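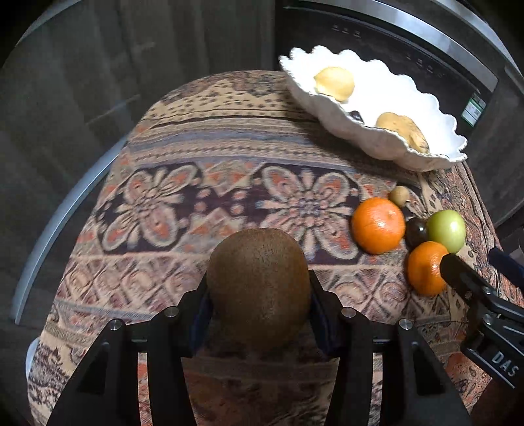 Figure 6.1 A kiwi fruit held between the pads of a hand-held gripper during a tabletop task, with a second gripper at a tangerine on the right.

Chapter 6
Showing a Robot What to Do

Chapter 5 dealt with robots that follow a written program. Every position was typed in or stored ahead of time, and the arm went back to those positions each time the program ran. This works well when the parts are all the same and always arrive in the same place. It works poorly with fruit on a tablecloth. A kiwi and a plum differ in size and surface, and neither sits exactly where the last one did.

In this chapter we look at a second way to give a robot its task. A person does the task, the motion is recorded, and a control policy is fitted to the recordings. Each recording is called a demonstration. The full set, together with its labels, is called a demonstration set.

There are three common ways to collect demonstrations.

In kinesthetic teaching, the operator takes hold of the robot arm and moves it through the task. The joints are set to give way under a light push, and their angles are logged as they move. Section 6.2 covers this method using the Bimus training arm from Chapter 3.

In teleoperation, the operator stands apart from the robot and drives it with a second device, such as a joystick or a smaller copy of the arm. What the operator feels depends on the device. Many give no sense of touch at all, and a new operator will often squeeze too hard. Section 6.3 compares two control stations at the Osstead plant.

With a hand-held gripper, no robot arm is needed during recording. The operator carries the gripper itself, as in Figure 6.1, and closes it on the object. A camera mounted on the tool records the view over the fingers, and the path of the tool is worked out afterward. Recording can be done in a kitchen as easily as in a lab. The cost comes later - a person's wrist can reach angles that a given arm can't, and those demonstrations have to be found and removed. Section 6.4 explains how.

The worked problem that runs through the chapter is the Valtwood sorting set, recorded in November with hand-held grippers. It holds over 4000 demonstrations of picking up and placing household items. Of these, 406 were set aside because the tool path could not be recovered. You will work with a small part of the set, 23 demonstrations, in the exercises for Sections 6.4 and 6.5.

Before you start, you should be able to:
- convert a tool pose from one coordinate frame to another (Section 2.3)
- read a joint limit table (Section 3.1)
- explain the difference between position control and force control (Section 4.6)

Key terms: demonstration, demonstration set, kinesthetic teaching, teleoperation, tool path, reachable pose, policy

6.1 What a demonstration contains

A demonstration is a list of samples in time order. Each sample has a time stamp, the pose of the tool, the opening of the fingers and, in most systems, a camera image. The pose gives both position and orientation, so it takes at least six numbers to write down. The finger opening usually takes one more.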